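Limescale and the kettle element, part two

The water in Flatthorpe is hard. The supplier's last report gave 637 microsiemens for conductivity and a hardness figure that matches what I scrape off the taps. In the first part I covered descaling intervals. This one is about energy use, and whether a scaled kettle costs more to run.

The method was simple. I filled the kettle to the one litre line, let it stand until it matched the kitchen, and ran it through a plug-in meter until it clicked off. I did this 29 times before descaling and the same number after. The kettle is a Toster with a flat base and a nominal rating of 3,000 watts, bought from the hardware shop on Geltenside.

The difference in energy per boil was smaller than the scatter between runs. On reflection this is what the physics suggests. Scale slows the heat getting from the plate to the water, so the plate runs hotter, but most of that heat still ends up in the water. The losses go up a little through the base and the body.

What did change was the cut-off. With heavy scale the switch tripped late on several runs, and each extra few seconds of full boil uses power for nothing. I suspect flakes near the steam vent, though I have not proved it. Noise also went down after descaling, which I did not measure.
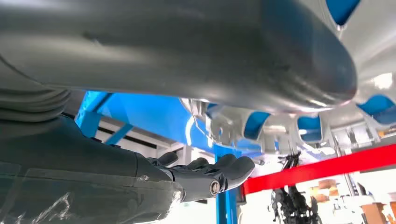 Grey curved object from underneath, with the ribbed section at far left.

Citric acid remains my choice over vinegar. Two level tablespoons to a litre, warm but not boiling, left for half an hour. Boiling it can leave calcium citrate behind, and that is harder to shift than the original scale. The Sirko sachets work at the same rate but cost 5 times as much as the loose powder.

Next month I will repeat the test with filtered water - the jug cartridge is due for a change anyway.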